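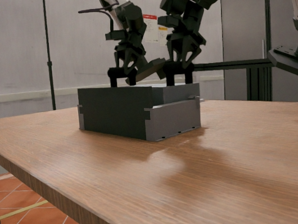 Gray open-topped box on the table, two black arms above it.

# Ticket 266: Listening items lose their single play before audio starts

**Status:** Resolved, one follow-up open
**Product:** Skeltanar test delivery client
**Site:** Gosten test center, both rooms
**Reported by:** Friederike Wiegand
**Assigned to:** Knut Brandes
**Severity:** High (affects scores)

## Report

During the June placement session, candidates reported that the Play button in the listening section went gray as soon as they clicked it, with no sound. The recording could not be started again. The items are set to `max_plays = 1`, so the client treated the play as used. Candidates who raised a hand were moved to a spare workstation, where the same item still showed zero plays remaining. The count is stored on the server, so moving seats does not help.

The session had 36 candidates. Proctor notes name the problem on 15 of them. Reading and writing sections were not affected. Speaking was not scheduled.

Things already tried at the site before the ticket was opened:

- Headsets swapped. No change.
- Sound checked with the client's own test tone. Tone plays normally on every workstation tried.
- Client restarted in the middle of the section. It resumes at the correct item, play count unchanged.
- Volume mixer checked for a muted Skeltanar entry. None found.

## Initial analysis (K. Brandes)

The test tone is a local file and goes nowhere near the network, so a good tone only proves the headset and the sound driver. It says nothing about item audio.

Logs requested from `C:\ProgramData\Skeltanar\logs`. Typical sequence from an affected workstation:

```
item.open L2-passage
audio.request queued
play.click accepted
play.count remaining=0
audio.request timeout after 3000 ms
audio.state failed
ui.play disabled
```

The count drops on the click, before any audio data has arrived. If the request then times out, the play is gone and there is no path back. Item audio is supposed to be preloaded when the section opens, in which case the order of these two events does not matter. The real questions are therefore why preload did not happen and why the count is committed so early.

Preload is controlled by `media.preload` in the delivery package. It was set to `section` in the spring packages and is set to `item` in the June package. With `item`, the client starts the download only when the item is opened, and a candidate who clicks quickly gets there first. Candidates who read the questions before clicking Play would have had no trouble, which fits the scattered pattern across the rooms.

Asked Friederike whether anyone at Gosten edited the package. Answer: no, it was exported from Cliratico and uploaded unchanged.

## Reproduction

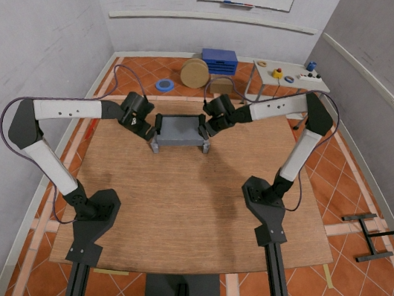

**Department of Language Assessment, Test Delivery Support**

Clean install of the client on a lab workstation, June package loaded, test candidate account, listening section opened directly.

1. Open any item with a passage recording. Click Play immediately. On an unrestricted connection the audio starts every time.
2. Route the workstation through the Khaemba caching proxy, cache empty. Click Play immediately. Failure reproduced, same log sequence as the site.
3. Same route, cache already filled by the previous run. Audio starts.
4. Cache cleared, `media.preload` changed back to `section`. The section takes longer to open, and then all items play.
5. Cache cleared, preload left on `item`, candidate waits before clicking. Audio starts.

So the fault needs three things together: preload set to `item`, a cold proxy cache, and a fast click. Longer recordings are worse. Short dialogues at the start of the section mostly survived even in step 2.

The proxy holds each media file until it has scanned the whole of it and then releases it in one piece. The client sees no bytes at all during the scan and counts that as a dead connection. Streaming release is available in Khaemba but was off in the Gosten profile.

## Cause

- **Primary:** the client commits the play count on the click event instead of on the first audible frame.
- **Contributing:** the Cliratico export template now writes `media.preload = item` by default. The change is listed in their release notes under "smaller initial download" with no mention of limited-play items.
- **Contributing:** proxy buffering at the site.

## Workaround applied

1. In the package editor, set `media.preload = section` for every listening section. Republish.
2. Start the client on each workstation and leave it on the waiting screen until the status line reads `Media ready`. Do not release the start code before then.
3. If an item fails anyway, the proctor opens **Session > Candidate > Item state** and uses **Restore play**. This writes an audit entry. Enter the ticket number in the reason field.
4. Do not raise `max_plays` to get around the problem. It applies to the whole section, and candidates who got two plays cannot be compared with those who got one.

Gosten has also turned on streaming release for the delivery host. Checked with an empty cache: first bytes now arrive well inside the timeout.

## Scores from the affected session

Friederike asked whether the logs can separate a failed play from a candidate who simply left the item blank. They can. `audio.state failed` is written per item and per candidate and is uploaded with the responses. The proctor notes are not needed for this, and should not be used alone — two candidates in the log had a failure and did not report it.

Extract sent to Friederike as CSV with columns `candidate_id`, `item_id`, `audio_state`, `response`. The decision on retest or partial scoring belongs to the assessment group and is not tracked in this ticket. Until it is made, the listening results stay on hold, and the automatic level assignment is switched off for that session only. Reading and writing scores have been released.

## Comments

**F. Wiegand:** Republished package ran in the small room with staff accounts. All items played. The section took noticeably longer to open on the older workstations, but `Media ready` did appear on each one.

**K. Brandes:** Expected. The full section is downloaded before the first item is shown. Start the clients before check-in and the wait is hidden.

**F. Wiegand:** Does the section timer run during the download?

**K. Brandes:** No. It starts when the first item is displayed. Confirmed in the log, `timer.start` comes after `media.ready`.

**F. Wiegand:** Fine. Checklist for proctors updated. OK to close on our side.

## Open

- Client fix: move `play.count` to the first audible frame. Accepted by the client team, no release assigned.
- Package validator should reject `max_plays = 1` combined with `media.preload = item`. Requested.
- Cliratico asked to restore the old default in the export template. No reply yet. Until then, check the setting after every export.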